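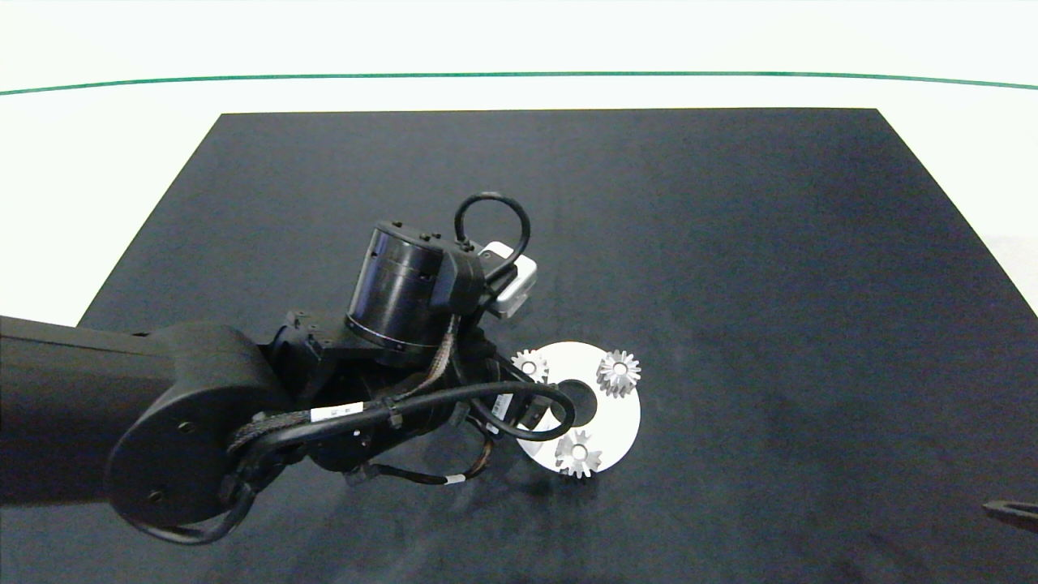
Workshop > Small Assemblies > Interviews

Pegs, bores and a dark mat: Marisol Ayala on the Rerkel gear exercise

October
By Natnael Derese

The Rerkel exercise uses a round disk with a hole in its middle, a set of upright pegs and a handful of small spur gears. The gears go on the pegs. Marisol Ayala has been responsible for the parts and the bench layout for two years, and she spends more of that time on fits and surfaces than the short parts list suggests.

I met her on a Wednesday to go through the current revision. She wanted to begin with the peg fit.

"The first version had a tight fit, and it was a mistake," Ayala said. "A tight peg hides a bad approach. You push, the gear goes down, and you think you placed it well. With a sliding fit the gear either drops or it sits up on one side, and you can tell which."

The clearance now in use was reached by trial. Ruth Zapata, who cuts the parts, made disks with pegs in several diameters and had each run through the same sequence of placements. The loosest pegs were dropped early. Gears went on without trouble but could lean far enough that their teeth no longer met cleanly. The tightest ones went back in the drawer after gears had to be pried off with a fingernail.

"We kept a written count," Ayala said. "713 placements before we settled the diameter. After that Ruth changed the top edge of the peg, so you could argue we should have started over."

The change to the top edge was a small chamfer. Ayala rates it above the clearance in its effect on the work. A gear brought down slightly off center finds the slope and moves over. Without it, the face of the gear lands on the flat of the peg and stays there.

The pegs are upright and short. Longer ones were tested and rejected on two grounds: a gear had farther to travel with a chance of binding on the way, and a long peg was easier to knock when reaching across the disk for the next one.

I asked why the gears are laid out loose at the start instead of in a tray.

"A tray fixes the pitch between parts, and then you are learning the tray," she said. "Flat on the mat, a gear has no preferred place. You have to look at it, find the bore, and take it by the teeth or by the hub. Taking it by the teeth is usually fine. The part is small and the teeth give some grip. What goes wrong is lifting it at an angle, so you arrive over the peg with the bore already tilted."
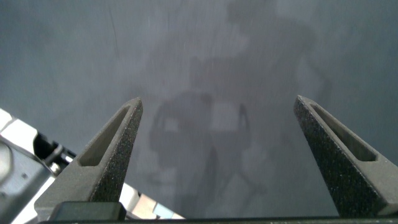
The work surface, smooth and matte gray.

The surface gets its own page in the bench notes. It was chosen for low glare first and friction second. Bright metal on a pale top was hard to read under overhead light, Ayala said, and the outline of the teeth washed out. Against a dark mat the rim of a gear shows clearly, and so does the white edge of the disk.

Friction was a compromise. "If the surface is slick, the disk walks. You touch one side and the whole thing turns a few degrees, and now every peg is somewhere else. If it is too grippy you cannot slide a gear at all, and sliding is useful. People slide a part toward themselves before they lift it."

The disk is not clamped. Rattana Somboon, who wrote the first set of bench notes, argued for a fixture underneath it, and a locating pin through the central hole was tried for a month. It held position well. It also made the exercise easier than the job it was meant to prepare people for, where the base part is seldom held.

"Rattana and I still disagree on that," Ayala said. "Her view is that you should learn one difficulty at a time. I think a moving base is the difficulty."

Marks on the mat are tolerated up to a point. Dust and smudges build up with handling, and the notes call for a wipe with a dry cloth at the start of each session and a damp one every 100 runs. Ayala does not replace a mat for marks alone. She replaces it when the surface no longer lies flat, and she checks this by laying a gear down and pressing on opposite sides of the rim. If it rocks, either the mat has lifted or the gear has a burr.

Burrs account for most of the rejected parts. They form at the edge of the bore, where a gear has been pushed repeatedly onto a peg at an angle, and can be felt before they are seen. Gears are inspected after 200 placements and the bores wiped out. At 400 they are measured again. Those that fail are not reworked.

"It costs more to clean up a bore than to pull another gear," she said. "And a cleaned bore is a bigger bore. Then you have one gear that is easy and you don't know which."

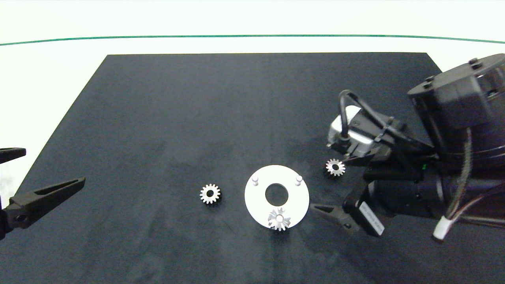
The disk and three silver spur gears. Two of the white pegs stand toward the upper left and upper right of the central hole.

On the order of placement the notes say little, which is deliberate. An early draft specified a fixed sequence, clockwise from the peg nearest the operator. Consuelo Ocampo, who runs the sessions in the afternoon, crossed it out after watching people rotate the disk to suit the sequence and lose the gear they had already seated.

The current text asks only that each gear be down flat before the next is picked up. Ayala would like to tighten that wording. A gear can look flat from above and still be resting on its neighbor's teeth, and her own check is to turn it slightly by the rim. If it turns freely it is seated. If it turns and rises, the teeth have not dropped into mesh.

"Lift it a little, turn it by less than a tooth, let it down again," she said. "Don't press. I would put 'don't press' on every page if Rattana let me."

The approach matters less to her than the release. A gear that has been placed well can be pulled off center again by a hasty withdrawal, particularly when it is being held low on the rim – the grip opens unevenly, one side drags, and the part follows it. The notes ask for a short pause before letting go. Zapata has proposed a slightly taller hub to give a better place to hold, and sample parts are due later this year.

I asked whether the disk itself would change. Ayala said the outside diameter is staying, as is the hole. Peg spacing is under review, along with a version in which the pegs are not evenly spaced. She has one on her desk and has not yet decided whether it is useful.

"It fits together," she said. "That was all I had time to check."

Previous Next Archive Contact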